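# Zadosis Suturing Kit: Frequently Asked Questions

The Zadosis kit is sold and serviced by Plekby. These answers cover the current version, including the instruments, the recording software and the service plan. If yours is a first-generation unit, see the older page, as the connectors are different.

## Buying and setup

### What comes in the box?

Two instrument arms, the operator console, the video unit, a foot pedal set, power and data cables, and one starter pack of needle drivers. Suture and tissue pads are ordered separately.

### How much room does it need?

A sturdy bench and a clear spot for the console chair. The arms clamp to the bench edge. Please don't use a rolling cart, even one with locking wheels. The arms can shift it when they move quickly.

### Do you install it?

Yes. Installation is included for sites in the Prurwood service area. Outside it, we ship the kit and walk you through setup by video call. Plan on one full morning either way.

### Can it be used on patients?

No. The kit is for training and bench research only. It isn't cleared for clinical use, and the service plan is void if it is used that way.

## Instruments

### How long does a needle driver last?

Each driver is rated for 200 sessions. The console keeps the count and shows a warning when two sessions are left. After that the arm will still move, but the grip function is locked until you fit a new driver.

### Which sutures can I use?

Most braided and monofilament sutures work. Light and dark threads can be used in the same exercise, and many instructors like this for telling a new stitch from an older one. Very fine thread tends to slip in the standard jaws. Order the Kazemi jaw set if you plan to use it.

### What does the operator see while closing an incision?

The console shows the live view from a small camera carried near the instrument tip. At this range you can make out the serrated edge of the jaws, the links in the wrist and the path of the thread as it leaves the tissue. Wet surfaces do throw glare. Turn the light down one step at a time until the stitch line is clear.

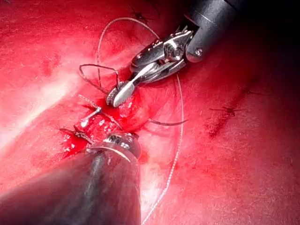
### Can I feel how hard I'm pulling?

Only in part. The hand grips push back when an arm meets firm resistance, but they don't reproduce the pull of a light thread. New users should watch the tissue and the slack in the loop.

## Service and support

### How do I clean the instruments?

Wipe the shafts right after each session, then soak the wrist and jaws in the supplied cleaner. Open and close the jaws by hand a few times while they soak. Don't put the drivers in a dishwasher or autoclave.

### I see error 1688. What is it?

One arm has lost its home position, usually after a bump. Take the instrument off, press Home on the console and wait for the green light. If the error comes back, contact support.

### When is support open?

Every day except Sunday. Messages left on Sunday are answered the next morning.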